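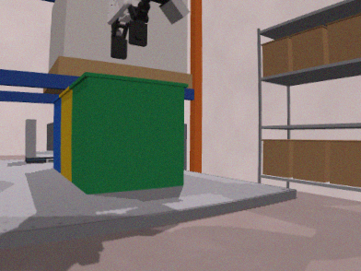
**Figure 3.** Crate station in the simulator, with the gripper above the green crate.

### 3.2 Collecting demonstrations

Operators taught the crate task by remote control, steering the gripper through a simulated warehouse cell with a six-axis handheld controller. We chose remote control over hand-guiding for this task because a simulated arm has nothing to hold, and because we wanted the same controller to carry over to the real cell at Calbridge. The hard part of each demonstration is the approach. In Figure 3 the two black fingers are well clear of the crate's rim, and a tall off-white block stands directly behind it, so an operator who comes down too far back risks touching the block before reaching the crate. The left finger also sits lower than the right in this view, and new operators often took the lower one as their only guide to height.

Each operator had 8 practice runs, which we threw out. After that, a run was kept if the crate was lifted and set down without the gripper touching anything else in the cell. Runs with pauses were kept too — we trimmed any stretch longer than five seconds in which the controller didn't move. The final set holds 1,929 demonstrations. Another 63 were removed by hand after Sneha Khurana and Gebremedhin Ejigu reviewed the logs and found that the recorded finger commands lagged behind the arm commands.

Crate position and lighting were changed between runs. The shelving and the boxes on it were left where they were, as they play no part in the task.

### 3.3 Camera view during teaching

Operators saw the cell from one fixed view and could not move it. An early version, built on the Veloso interface, let them orbit freely, but they spent much of each run adjusting the view and the paths were jerky as a result. With the view fixed, depth was harder to judge. Most operators learned to watch the gripper's shadow as they came down, and we left shadows on for all recorded runs.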